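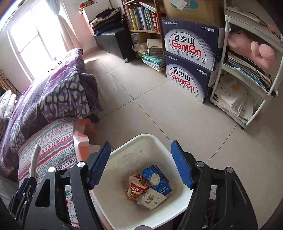 Last March my family drove to my grandpa's cabin, and I had one job: tell my uncle when to turn. I was nine, and I took it very seriously. Then the little blue dot on the car's map screen went into a tunnel and just stopped. I yelled, "We're lost!" and my uncle laughed so hard he nearly missed the exit.

I'm a grown-up now (okay, that was a lot of Marches ago, I fibbed with "last") and I write about car gadgets. The question I still get asked the most by kids is the one I had in that tunnel. How does the car know where it is?

So let's get into it!

## Something is talking from way up high

Up above the Earth, much higher than any airplane, there are satellites going around and around. Some of them belong to a system called GPS, which is short for Global Positioning System. Each one sends out a radio message all day and all night. The message is pretty boring. It says which satellite is talking, where it is, and exactly what time it is.

Your car has a small antenna, often hidden in that bump on the roof that looks like a shark's fin. It listens. It doesn't send anything back up to the satellites, and lots of people get that part mixed up. My neighbor Pirjo Ahonen was sure the satellites were "watching" her drive to the store. Nope! They don't even know her car is there.

## The thunder trick

Have you ever counted the seconds between lightning and thunder? If it takes a long time, the storm is far away. If the boom comes right after the flash, it's close.

GPS works a bit like that. The message says, "I left at this exact time." The car checks when it arrived. Radio waves travel at the speed of light, so the trip takes only a teeny part of a second, but it does take some time. From that, the car can figure out how far away the satellite is.

One distance isn't enough, though. Try this with string and a big sheet of paper. Pretend you're a lost car, and all you know is that you're one string-length from the town of Plonley. You could be anywhere on a circle around Plonley. Now add a second string from the town of Gikuslow. The circles cross in 2 spots. You must be at one of them, but which? Add a third string from Drarano, and only one spot fits. There you are!

Real satellites are up in space, so the circles turn into giant bubbles, and the car needs to hear from four satellites. The fourth one helps fix the car's clock, because a car clock isn't nearly as good as the super-exact clocks up on the satellites.

## So what happened in my tunnel?

Rock and concrete block the messages. No messages, no thunder trick. In my uncle's old car, the dot simply froze.

Newer cars often make a clever guess. They know how fast the wheels are spinning and which way the car is turning. If you went in at 60 miles an hour and the road is straight, the car can work out where you ought to be by now. The fancy name is dead reckoning, and sailors did it long before there were cars.

You can try it at home. Close your eyes, take five slow steps across an open room (with somebody watching so you don't bump into anything!), and say where you think you are. Then peek. Now try twenty steps with a couple of turns. I ended up facing a bookcase. Small mistakes pile up, and that's why the car is happy to hear the satellites again when it comes out.

## The map is a separate thing

GPS only gives your car a spot on the planet. It doesn't know about streets, or bridges, or the good pizza place. All that comes from a map, stored in the car or on a phone. If a new road opened and the map hasn't been updated, you might see your dot driving through a field. I love it when that happens. My friend Emil Aebischer once "drove" across a whole lake on his screen, and he was on a brand-new bridge the entire time.

Next time you're in the back seat, ask if you can watch the dot when you go under a long bridge or into a parking garage. See if it freezes, or jumps, or keeps gliding along.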